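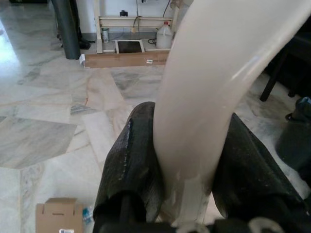 3. Zuvero-Regal an der Wand befestigen

Jetzt kommt der Teil, vor dem ich mich beim ersten Mal gedrückt habe — ging dann aber ganz flott!

1. Haltewinkel oben ans Regal schrauben, erst mal nur handfest.
2. Regal an die Wand rücken und die Bohrlöcher anzeichnen. Ich nehme dafür einen weichen Bleistift.
3. Regal wieder wegziehen, 50 mm tief bohren, Dübel rein.
4. Regal zurückschieben, Winkel festschrauben und oben die Wasserwaage auflegen.

Hinweis: Bei Gipskarton braucht ihr Hohlraumdübel, die liegen nicht bei.

Achtung: Vor dem Bohren auf Leitungen prüfen! Und bitte höchstens 25 kg pro Boden, auch wenn die Bildbände noch so schön nebeneinander aussehen.

Weiter geht es mit den Türen in Abschnitt 4.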